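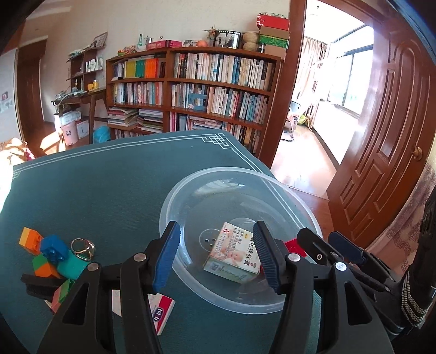
I went through the medicine shelf again on Sunday, and I'd like to settle the question of what the Feltmont swap room will and won't take before the August opening. Most of what comes in on that shelf is easy to sort. The hard part is boxes where the label is in a language the person at the door can't read. The small one in the clear plastic bowl is a good case: a baby on the front, the printing in Chinese characters, and none of us on the Sunday shift reads Chinese. A picture of a baby doesn't tell you the dose, the age or even what it's for. My view is that anything like that gets set aside and goes to the pharmacy take-back bin with the rest.

On 29 July 2020, Khairul Pillai wrote:

> Can we please decide on the rules for the swap room before we reopen.
> Last time every shift did it differently. One shift took opened
> shampoo, the next one turned it away, and people got annoyed with
> whoever was on the door, which was usually me.
>
> My list of things to decide:
> - medicine and vitamins of any kind
> - baby items (car seats, bottles, formula)
> - electrical
> - opened toiletries
> - limit per household
>
> Also the printing. Tostberg quoted for 600 flyers and said the price
> for 700 is nearly the same. I need an answer on that by Friday.
>
> Khairul

Khairul, taking these in your order.

Medicine and vitamins: no to all of it, sealed or not. I know the old sheet said sealed vitamins were okay. I'd drop that line. It's easier to explain one rule at the door than to stand there looking for a date on the bottom of a jar. If somebody leaves a bag and goes, whoever finds it puts it in the lidded tub under the desk and I'll take the tub down to the pharmacy when it's full. Don't put any of it in the trash and don't pour anything down the sink. Take things as they come, leave the boxes closed, and if there's a name on a prescription label black it out with the marker.

Baby items: clothes, blankets, books and toys are fine. No car seats, no formula, no used bottle nipples. Cribs I would also say no to, partly for safety and partly because we had one in the hallway for most of the winter and people kept walking into it. Strollers if they fold and the brake works.

Electrical: I'm not sure. We used to have someone who could test cords and he has moved away. Lamps went fast when we took them, so I'd be sorry to lose them. Could we take lamps and nothing else? I'd like to hear from the people on the Tuhumury Street end, who get most of the kitchen stuff. Two of the toasters that came in last year were full of crumbs and one had a taped plug.

Opened toiletries: no. Sealed soap, toothpaste and so on is welcome and we never have enough.

Limit per household: the old limit was one bag and I don't remember anybody being stopped over it. I'd leave it alone. If a family needs two coats they need two coats.

Flyers: go for 700. We ran out last time and ended up photocopying on the library machine, and the copies were gray. Please ask Tostberg to correct the door number first. It's 804, and the proof I saw had it as 840. The phone number on the proof was right, I called it.

Some other things while I'm writing.

The Kustex shelving is up along the back wall. The bottom shelf on the left is not level and things roll, so keep jars and balls off it until I've put a shim under the foot. The boxes marked winter are staying taped until the end of September.

The door code is changing when we open. I won't put it on the list. Call me or catch me at the room and I'll give it to you.

The account stands at $2743 after the rent. The flyers come out of that and so does the second folding table, if we still want one. I think we do. The line backed up badly in February with only one.

If you disagree with anything above, say so on the list by the weekend so it's all in one place. After that I'll type up the sheet and tape a copy inside the door and another at the desk. Please throw out the old yellow ones if you have any at home.

I still need one more person for the first Saturday, 9 to noon. It's mostly folding.

Marian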